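Reading time: 2 min

Keep the small kitchen small

When I moved into a flat with one worktop, I was told to buy more storage. I bought racks and a trolley, and the kitchen got worse. Most kitchens hold too many things, and the shops that sell the cure are selling more things.

The Grusta catalogue that came through my door in July lists 411 items under "kitchen basics". A basic is something you would miss by the end of the week. I went through the list with a pencil and marked 15. A pan, a good knife, a colander, a few cups and somewhere to heat food will cover most suppers.

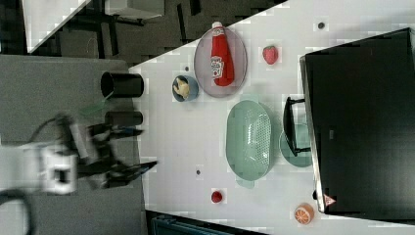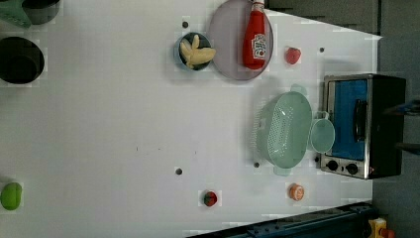
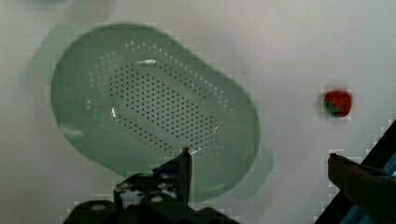 Price does not settle the matter either. People defend a gadget by saying it was cheap, but it still needs a shelf, and in a rented flat the shelf is the costly part. I gave away my rice cooker for that reason and have made rice in a saucepan ever since — it sticks sometimes.

I would make an exception for cooks with big families, and for anyone whose hands make plain tools hard to use. They should have whatever helps. The rest of us could leave a drawer empty for a few months before deciding what it is for.

Recent
Why I stopped buying spice sets
The bus from Penrose, and who it leaves behind
Against the open-plan flat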